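# Humik opens up 1,067 simulated practice runs for home robots
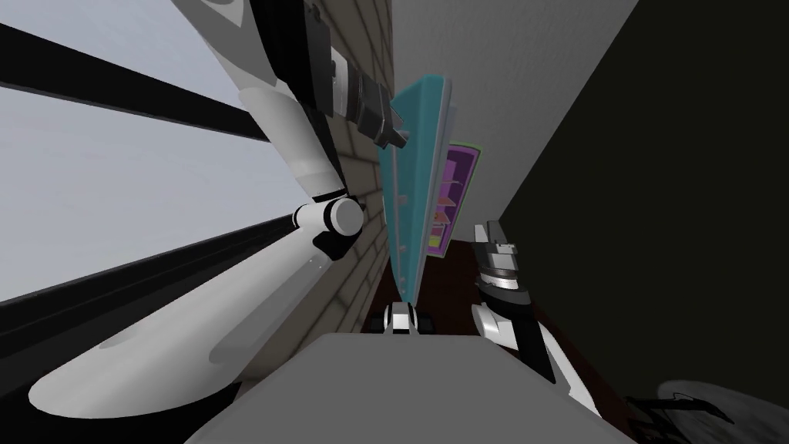

We've been collecting examples for our learning system since January, and on Friday we're finally letting other people have them. Humik is a small outfit and I've driven plenty of these runs myself, so forgive me if I sound a bit pleased! The set is called Jalum, and it's all done in simulation: a person steers a two-armed robot through a made-up room, and we save what the robot's head view shows along with every movement of the joints. Some of those views take a bit of getting used to. The head can tilt a long way over, so the window runs off at a slant and one big white arm can take up much of the left side, with the teal cabinet and the purple shelf unit squeezed in beyond it. We kept views like that in. A robot working in a real home will have its own elbow in the way half the time, and I'd like the system to have met that early on.

Jalum has 1,067 runs across 17 rooms. Of those, 200 are what we call the checked set, where two of us went through each run from start to finish and agreed on the labels. We disagreed quite a lot at first (what counts as "reaching" and what counts as "nearly there" kept us going for a whole afternoon), and in the end 184 of the 200 went through with no changes. The other 16 were relabelled and are marked, so you can leave them out if you'd rather.

The steering is done with Leite, our two-handed controller, and the recording side runs on a tool we named Alex – no grand reason, it was short and easy to type. Both come with the download, plus the room files, so you can record your own runs and mix them with ours.

Fumbled runs are in there too, with their own label. I'd love to hear from anyone who trains on them, as we've only just started trying that ourselves.

Jalum is free for teaching and research. Companies should write to the Humik press desk first, and we'll sort out terms.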